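## Gadard 905 paint roller, after 6 rooms

I bought the Gadard in June to redo the upstairs before the new carpet went down. 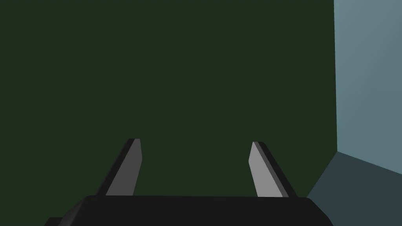 The handle is longer than on my old Clenura and the grip doesn't twist when you lean on it. A loaded sleeve covers roughly 30 square feet before it needs more paint. Dark colors took two coats, pale ones sometimes three.

Cleaning is the weak spot. The end cap traps paint, and you need pliers to get it off. I ruined one sleeve by leaving it in the tray overnight — my own fault, but a spare costs almost as much as the kit.

It also drips if you rush a ceiling. Slow down and it's fine.

Four stars. I'd buy it again for walls and keep the Clenura for trim.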